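Gidgate Open Day: Hand-Held Gripper Demonstration, Bedroom Station
Pre-Opening Safety Checklist with Comments
Inspector: Danjuma Sani. Station lead: Rosine Collet.

1. Visitor line taped 60 inches from the bed. Satisfactory.
2. Finger pads and pivot screws checked by hand. Satisfactory. Tool 337 to be rechecked at noon.
3. Soft items only within reach of the fingers. Satisfactory.
Comment: The knit piece beside the quilt is approved for handling.
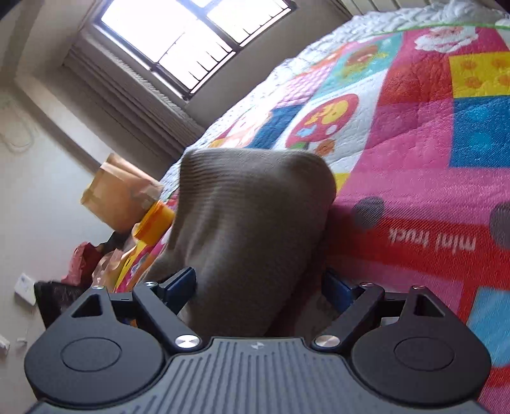

May visitors operate the gripper themselves?
Visitors aged 11 and over may do so, one at a time, with a station guide within arm's reach.

4. Bags and small articles between bed and wall. Action required.
Comment: Move these before the first group is admitted. Guides step into that gap when they change sides – a trip hazard.
5. Striped fabric for the folding task. Satisfactory. The Birkenstead group will use the same piece.

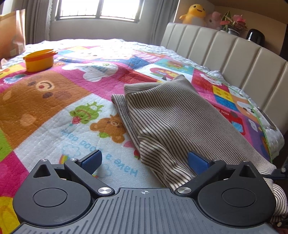 Guides should fold it once by hand before each group and keep loose ends off the floor.
6. Route from Bikwood entrance to station. Satisfactory.
7. Guide briefing on pinch points. Incomplete.
Comment: Two guides have not signed Form 1005. They may not take a group until they have done so.

Result: Approved to open, subject to items 4 and 7.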